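Chapter 3
Showing a Robot What You Mean

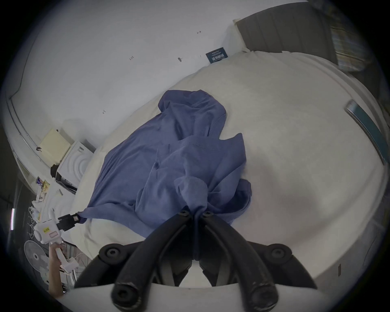

By the Natero Classroom Writing Group

If you have ever tried to teach a younger cousin to fold a sweatshirt, you know how quickly words run out, and how soon you end up taking hold of a corner yourself and saying "like this!" Much of this chapter lives in that moment. A person with a gripper in each hand can pinch the cloth at two points and pull gently, and the tools can record how the hands moved. We will begin with hand-held tools like these, then turn to remote control, where you steer the arm from a chair (the Sosora exercises on page 56 will get you started). Do bring an old shirt to class, and please be patient with it.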